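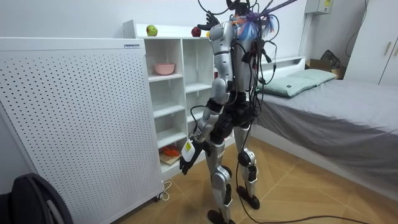

Left arm drops out when reaching for the top of a shelf

Forums > Humanoids > Wurkholm > Faults and safety

Kirsty Tuhiwai

I love working with this robot, so please help me get it going again! We run ours on Kuven and have it tidying a white cube shelf. Anything down low goes great. The cubbies with the cutting board, the cup and the little red drum gave me no trouble at all, even with the purifier standing right next to them.

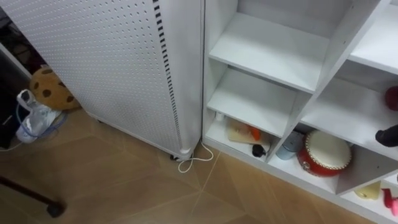 Lower cubbies, with the cutting board and the toy drum

The trouble is up top. With the left arm raised over the yellow piece at the right-hand end, joint 6 loses its signal and the whole arm goes limp. It came down hard on the shelf edge yesterday. A restart clears it and then it happens again on the next high reach. The watchdog is set to 3000 ms. Apple on the left, no fault so far.
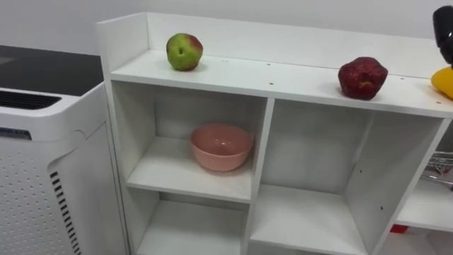

Sivaprasad Marar

Oh, I had this one! Look at your cables first. With the arm that high, the bundle over the shoulder gets pulled tight and a connector can back out just enough to drop the signal. Power off, support the arm, then move it up by hand and watch the plugs near the head. Mine had one that slid under my thumb. I added slack and a strap, and it has done 700 high reaches since – not one dropout!

Also bring that watchdog down. 3000 is way too long, I use 2000 and might go lower.

Rochelle Sheehan

same thing on mine, reflashing fixed it for a day or so

Lindsay McPhee

Sivaprasad is right about the cables, but please sort out the limp arm too. A lost signal should make the arm hold where it is. In Kuven look under Arm > On fault and change "release" to "hold", then test it with a low reach and one person on the stop button. Keep heads and hands out from under that arm until you've seen it hold. And do post what you find, I'd love to know which plug it was!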